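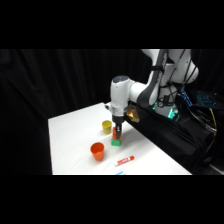
Drivport Puts Robot Arm Purchase on Hold, Asks Suppliers for Plain Numbers

DRIVPORT, 2020-01-28 - Clidoment, the contract packing firm, said it will not order robot arms for its Drivport plant until suppliers can show what the machines cost to own after the first year.

The company had set aside money for two arms with grippers. That money stays in the budget, but none of it will be spent before May.

"We have watched a lot of blocks get stacked," said Gifty Abugri, head of operations. "I pack boxes for a living. Show me an arm that picks up 1000 of my parts in a shift, with my lighting and my floor, and tell me who pays when it drops them."

Clidoment reviewed offers from nine suppliers last year. Only three gave a full price that covered fingers, cables, guarding, training and spare parts. The rest quoted the arm alone and listed the other items as "to be discussed."

Ghislain Pelletier, who runs purchasing, said the payback claims were the weakest part of the offers. Most assumed the arm would run every hour the plant is open, with no time for changeovers. "Our lines change product all day," he said. "I don't know whose plant they were describing."

Suppliers that want to stay in the running must now do the following:

Run a trial at Drivport using Clidoment's own parts, chosen by Clidoment on the day.

Put the hourly rate for service calls in writing.

State how long it takes a line worker - with no engineer present - to teach the arm a new part.

Després and Nurkska have agreed to the trial terms. Talks with other suppliers continue.

No jobs at the plant are affected by the delay. Clidoment has made no forecast of savings from automation and does not plan to publish one before the trials are finished.

Media contact: Anjana Dissanayake, Clidoment press office, Drivport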